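Print | E-mail

Flatcombe site: progress report to Reron, second period

The table-laying trial continued at the Flatcombe dining hall through July. The Trurka arm now handles cups, jars and similar round items beside crockery. New fingers were fitted after the first set marked glazed ware. Of 37 logged stoppages, 17 were grip faults; most of the remainder were items left out of reach.

Staffing hours are unchanged. Two kitchen posts have moved from laying up to checking and restocking, and both post holders have had training from Janjua. Staff report less carrying but more waiting — the arm is slower than a person at busy times. The early shift has asked for a later start on Sunday, which is under discussion with the site manager.

Next period: revised finger pads, and a stop button at the serving end.

Last updated: July
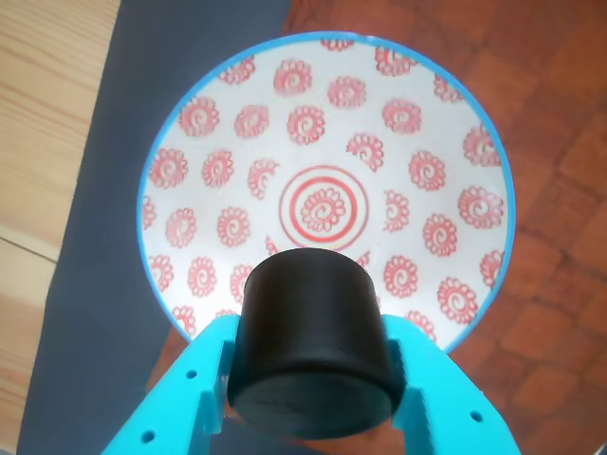 Gripper holding a black cylinder over a patterned plate, Flatcombe.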